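Automation Planning, Unit 6: Budgeting for a Sorting Cell
Handout, Olumide Okoro

Read before the workshop. Bring your cost sheet from Unit 5.

1. The price on the quote
The quote for an arm covers the arm, the controller and usually one cable set. It rarely covers the gripper. In the Cliltside case the gripper fingers were a separate line at 787 dollars a pair, and the buyer needed two pairs plus a spare. Put every item on its own line, even if the supplier bundles them.

2. Costs that get left out
Enclosure and framing. Allow 4,000 dollars for extrusion, wall panels and floor board at the size used in the case.
Cables and hoses. Anything that moves with the wrist wears. Budget for replacement in year one.
Wrist camera and mount. Check that the mount fits the gripper you are buying.
Test items. For textile work this means real clothes, in mixed fabrics and colors.
Setup time. Cliltside planned for 70 hours.

3. One arm or two
A second arm adds more than its own price. It needs a second controller, more floor space and extra time for collision checks. Ask what share of the work needs both arms at once. If the answer is under a third, price a single-arm cell first and keep the two-arm version as an option.

4. What the work area has to hold
Draw the cell to scale with the arms reaching in. Mark the pile, the clear floor in front of it and the hardware beneath the walls. Small and thin garments usually decide the choice of fingers, so list them separately.
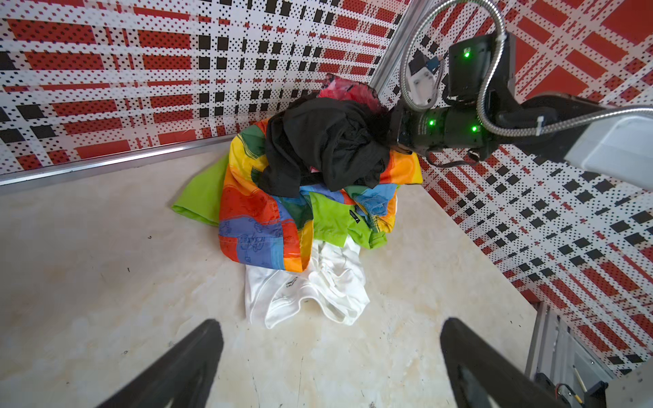

Arne Fuchs would put the spare fingers ahead of the second arm in the order of purchase. At Plitis, he said, they waited 67 days for a replacement pair, and the arm sat idle the whole time.

Add a column for delivery time to your cost sheet and fill it in for every line.

5. For October
Two quotes per item over 500 dollars. One-page summary, total on the first line.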